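About Namell

We started Namell because we kept getting into the same argument at work. A build would go out, something small would break for a customer, and the next morning there'd be a meeting about whose fault it was. Was it the person who wrote the code? The person who tested it? After a few years of those meetings (and a lot of bad coffee) four of us left our jobs and opened a company that teaches teams to read and write requirements before anybody argues about bugs.

That was in Ritchie, in two rooms above a print shop. We're still in Ritchie, but we have a whole floor now, and there are 11 of us.

What we do

Most of our time goes into workshops. We sit down with developers, analysts, support people and whoever else will come, and we work on their own backlog. No made-up online bookstore, no pretend banking app! You bring a feature that's giving you trouble and we pull it apart together until everyone in the room can say the same thing about what it should do. It can get loud. We love it when it gets loud.

So far we've run 346 workshop days, mostly for mid-sized software companies and a few hospitals and city offices. The smallest group was two people sharing a laptop. The biggest filled a school gym in Coltell, and we had to borrow a microphone from the basketball coach.
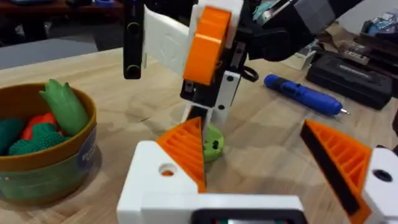
White and orange parts up close, with a second arm behind.

We also make Areo, a plain little tool for keeping examples next to requirements. It began as a spreadsheet that got out of hand. Areo lets you write down "when this happens, we expect that" in ordinary sentences, link it to a ticket, and see who last changed it. It doesn't run your tests and it doesn't draw charts, and we get asked for charts every single week. Maybe one day! For now we'd like it to stay something a new hire can pick up before lunch.

How we work

We keep groups small, 12 people at most for a regular workshop, and two of us always come along. One leads and the other listens and takes notes, and we switch after the break. You get the notes the same evening, typed up, with the open questions at the top.

Every October we close the office to clients and spend the month rewriting our course material. Old exercises get thrown out, new ones get tried on each other first, and there's usually a long fight over the glossary. (The entry for "done" has been through 52 versions. We keep them all in a binder by the door.)

Come by

If you're near Ritchie, our reading evenings are open to anyone who works with software or would like to. We pick one article, read it beforehand, and start talking at 6 p.m. Soup is on us. Bring a bowl if you have one, we're always short.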